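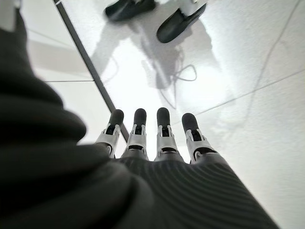

How Finger Joints Work

Body Basics, Sheet 14
Text: Oana Lazăr. Checked by: Silviu Ene.

A joint is a place where two bones meet. Most joints let the bones move, but each kind allows only certain movements. Your fingers have two main kinds of joint, and you can find both of them without any tools.

The bones

Each finger has three bones in a row. The thumb has two. The bones inside the fingers and thumb are called phalanges (say "fuh-LAN-jeez"). One of them is a phalanx. The bone closest to your palm is the longest, and the one under your fingernail is the shortest.

Inside the palm there are five more long bones, one for each finger and one for the thumb. They are called metacarpals. You can feel them on the back of your hand as hard ridges running from the wrist to the knuckles.

Hinge joints

The two joints in the upper part of each finger are hinge joints. A hinge joint works like a door hinge. It bends and straightens, and it does not swing sideways.

To test this, hold your left pointing finger just below its middle joint, so that the lower part cannot move. Now bend the top part. It moves forward easily. Try to move it from side to side without twisting your hand. It stays where it is.

The shape of the bone ends is part of the cause. One bone ends in two small round bumps with a groove between them. The next bone has a matching ridge that fits into the groove. Strong bands on either side of the joint, called ligaments, hold the bones in line.

Knuckle joints

The big knuckles, where the fingers join the palm, are a different kind. They are condyloid joints. The end of one bone is rounded like an egg, and it sits in a shallow cup on the next bone. A condyloid joint can bend and straighten, and it can also move sideways.

Lay your hand flat on a table and spread your fingers apart. Then close them again. All of that movement comes from the big knuckles. Now make a fist and try to spread your fingers. They hardly move. When the knuckles are bent, the side ligaments are pulled tight and they lock the fingers in place.

What is inside a joint

Bone does not rub directly on bone. The end of each bone is covered with cartilage, a smooth and slightly springy material. You also have cartilage in your ears and in the tip of your nose, although that is a more bendy type.

Around the joint is a closed sleeve called the capsule. Its lining makes a slippery liquid, synovial fluid, which keeps the surfaces sliding. Only a very small amount is needed in a finger joint.

Some people can make their knuckles crack. When the joint is stretched, the pressure in the fluid drops and a gas bubble forms. Scientists have studied the sound for many years and still discuss exactly which part of the process makes it. Afterward, the same knuckle usually needs a rest of 20 minutes or more before it will crack again.

What pulls the bones

There are no muscles in the fingers that bend them. The strongest bending muscles are in the forearm. Each one is joined to the finger bones by a tendon — a long, tough cord that runs through the wrist and along the palm side of the finger. When the muscle shortens, the cord is pulled and the finger bends. Another set of tendons on the back of the hand straightens it.

Put your right hand around your left forearm, a little below the elbow. Wiggle the fingers of your left hand. The movement under your skin is the muscles working.

The tendons on the palm side pass through small loops called pulleys. The pulleys keep each cord close to the bone. Rock climbers sometimes injure a pulley when they hang from small holds.

Words to know

Capsule: the closed sleeve around a joint.
Cartilage: the smooth covering on the ends of bones.
Ligament: a band that joins bone to bone.
Phalanx: one bone of a finger, thumb or toe.
Tendon: a cord that joins muscle to bone.

Next sheet: The Wrist

Last checked Aug 31, 2018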